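Gradance opens remote-control sessions to outside operators

23 August 2022

Quick one from Rutherford. Gradance has opened its simulated kitchen to outside operators, so anyone who signs up can drive the arm from home and record demos. Target is 200 recorded runs per task, 80 in so far on the first one. No scripts, just a person steering and the software logging every move. 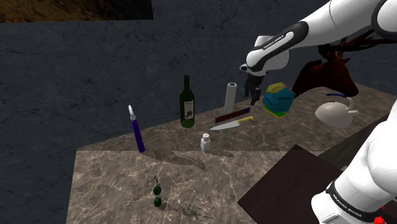
Burgi Hubmann runs the sessions and says new operators mostly rush the approach. She has them park the open gripper over the counter first, near the colored many-sided toy, and get used to the lag before going down for anything. With a kitchen knife and a wine bottle on the same marble there's plenty to bump into. Clumsy runs get kept too, tagged seperately. First batch had 39 of those.

Grip is the other sticking point. Come down at a slant and the fingers can close on a corner, then the whole run gets redone. Lifts are logged start to finish, incl. the pauses. 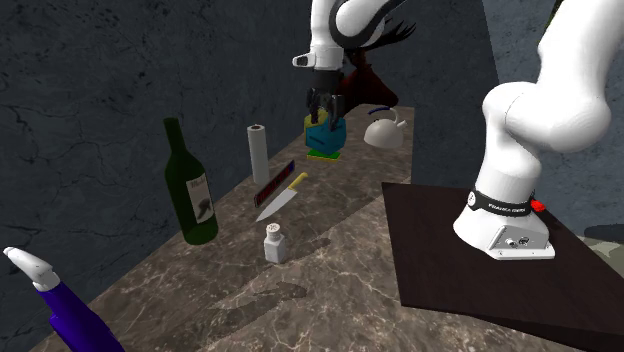

Mitiku Weldu wrote in to say the lag is worse than the sign-up page lets on, and that he gave up on the keyboard controls after one evening and went over to a gamepad. He'd also like a undo button. Hubmann says no undo, but gamepad support is staying.

Sign-ups open till the list is full. More when we hear it.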